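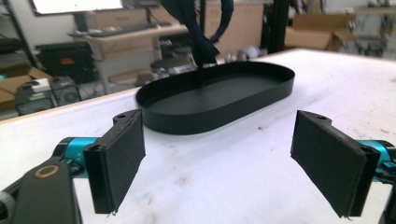

Chapter 4: Start With an Empty Tray

By Afonso Fonseca
3/3/24

Search this book Enter keyword Go

I used to begin this chapter with drawers. Drawers are where most people want to begin, and my students at the Clarndale evening class would pull one out on the first night, dump it on the table and look up at me like I'd know what to do next. I didn't, really! We'd spend the whole session pushing rubber bands and dead pens from one side to the other, and then most of it went right back in the drawer.

So now I begin with a tray. A shallow one with nothing in it, set down on a clear tabletop. I like a dark tray on a white table (or a pale tray on a dark table, if that's what you own) so you can tell at a glance what's in and what's out. The one at the head of this chapter is black, with long straight sides and rounded ends, and it's about as plain as a tray gets. You don't need a fancy one. A baking sheet will do, or the lid of a shoebox.

Back in Chapter 2 we talked about picking a surface and clearing it all the way down. If you skipped that, please go back and do it, even if it's only the kitchen table. I'll wait. Everything we do from this point on needs a bare patch of table with room on all sides for your hands.

Now, the tray has one job, and it's to hold the things you use every day in one particular spot. By the front door that might be keys, a wallet and the dog's leash. My friend Essam Cherkaoui keeps his next to the kettle with tea, a spoon and the vitamins he forgets otherwise. Évan Delaunay put one on his desk and was cross with me for a week (he had to find somewhere else for his stapler), and then he bought a second one for the bathroom.

Shallow matters more than you'd think. A deep box hides things, and once something is hidden you start piling. With a low rim you can see the whole floor of the tray, and when you can't see the floor anymore, it's full. Take something out before you put something in. I break this rule in December, when the cards and the tape and the little gift tags come out, and I pay for it every single year.

We use cookies to remember your place in the chapter. Accept Manage settings

Before you read on, try this. Set your tray down where you mean to keep it and leave it empty overnight. Walk past it. Reach for it with whichever hand is usually free when you come in. If you have to lean over a chair to get there, move it now, while there's nothing in it to spill. I once had a tray in three different places before lunch, and the last one, on the low shelf by the coats, is where it still sits.

In the next section we'll choose the first things to go in, beginning with whatever is in your pockets right now.

4.1 What Goes In First

Empty your pockets onto the table, beside the tray and not in it. Bags too, if you carry one.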